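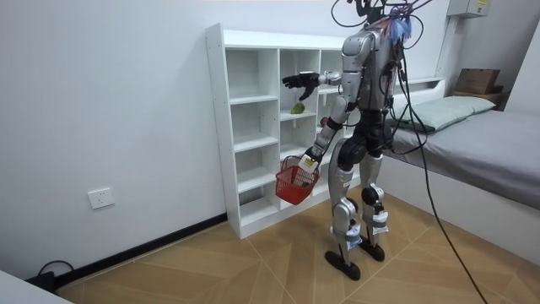

What do you budget for first? Hands. Spares cost us $2381 this year and I'd pay it again!

Next up is the November order. Bit-na Shim wants a second Endura battery, and I'm so on board.

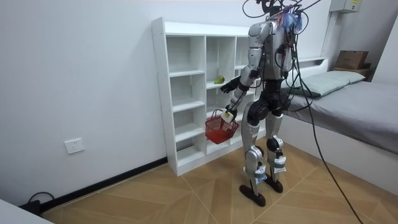
Plus cables, which I always lowball. I put down $636 and it's the first line I'd raise.

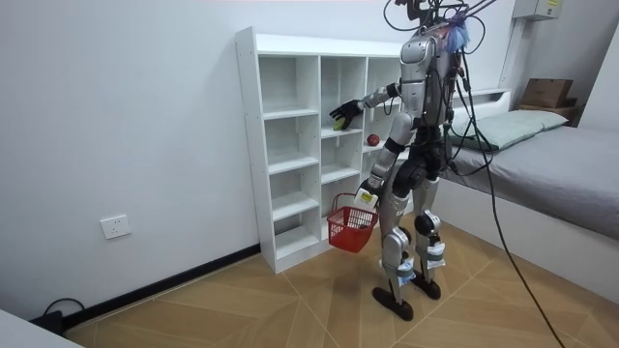
Basket in one hand, shelf work with the other.

Shelf and basket barely dent the plan. Love that! 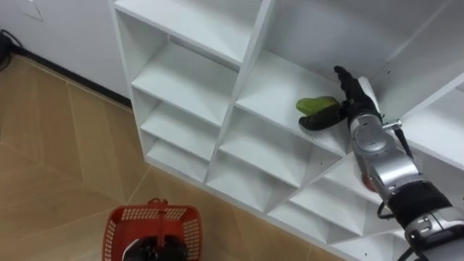 Black fingers on the green one.

Dasero quote next!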